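# Good habits for recording household demonstrations with hand-held grippers

This page started as a long email to a new colleague at Riquelme, and it has been passed around enough since then that I thought it deserved a proper home. It's about the unglamorous side of the work: how to set a table, how to start and stop, what to write down, and when to throw a take away. If you've already recorded with the Stavik checklist, a good part of it will feel familiar, and I hope you'll forgive me for going over it again (I do go on a bit, I know).

## Before you touch anything

Read the task sheet out loud, all the way to the end. It feels silly the first few times, and then one day you catch that the sheet says "socks first" and you were about to go for the packets. If two people are working, the second person should be the one reading.

Next, check the fingers. Open and close each gripper fully 12 times, slowly, and watch that the two pads meet flat. A pad that has crept sideways will still pick up a towel perfectly well, and you'll only discover the trouble when you get to something small and slippery. Wipe the pads with a barely damp cloth and let them dry while you do the paperwork.

Then look at the room. Our rule, which we borrowed from the people at Brasgate and have never regretted, is to leave a home looking like a home. Things that aren't part of the task may stay where they are, so long as they meet three conditions:

- They aren't in the path your hands will take.
- They can't fall, roll, or tip if bumped.
- They don't show anybody's name, address, or medical information.

That last one is the one people forget, so please do a separate slow walk just for paper. Envelopes, pharmacy labels, school notices on the wall, all of it. Turn them over or take them out of the room.

## Setting up a "sort into the basket" task

Put the basket down first, in the middle of the working area, and only then lay out the objects. Leave enough space between the basket and the near edge of the table that you can come at any object from above with the fingers fully open. I like a loose cluster with mixed shapes and materials: something soft, something crinkly, something with a bit of stiffness to it. Don't line them up. A neat row teaches one reach over and over, and you'll be bored besides.

A patterned tabletop is fine, and I'd even say welcome. So are chairs, boxes, jars, and bags hanging nearby, as long as your elbows clear them.
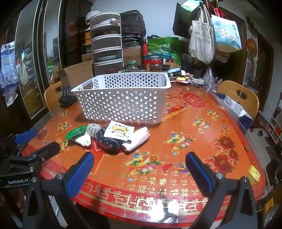 Amancay Figueroa wrote to us after the first version of this page went up: "I'd push you a little on the background rule. Leaving the room as it is works beautifully as long as it stays as it is. We had a session at Nurdale where someone moved a box between takes to be helpful, then moved it back almost to where it was, and we spent an afternoon arguing over whether it counted as one setup or two. Please tell people to write it down when anything moves, even if it's not on the task list!"

She's quite right, and I've added it. If anything on or near the table changes that isn't part of the task, close the setup, give it a new number, and carry on. It costs you one line in the log.

## During the take

1. Start with both grippers open and still. Count to two in your head.
2. Move at the speed you'd use if you were chatting with a friend while tidying up. Most beginners go too fast, and then, once you tell them so, much too slow.
3. Pick up one object at a time unless the sheet says otherwise.
4. Lower things into the basket. Dropping from a height is a different action and belongs on a different sheet.
5. If you miss a grasp, try again once, naturally, the way you would with your own hand. A second miss on the same object ends the take.
6. Finish open and still, and count to two again.

Keep your free fingers out of the work. If you nudge something into place with a knuckle, the take is spoiled, however lovely the rest of it was. Mark it and move along.

## Breaks and the log

Stop for a proper break after 15 takes. Wrists get tired before you notice, and tired wrists make wobbly approaches. Have some tea. We tried longer stretches one April and the rejection pile told its own sad story.

The log wants the setup number, the take number, who was holding which gripper, and one word for the result: good, retry, or spoiled. Please don't delete spoiled takes yourself. On one project we had 242 takes logged, with 82 marked "retry," and reading through those was how we found out that our instructions for soft objects were muddled.

Last of all, put the household's things back where you found them before you pack your own, and ask the person who lives there to take a look around before you close the door behind you.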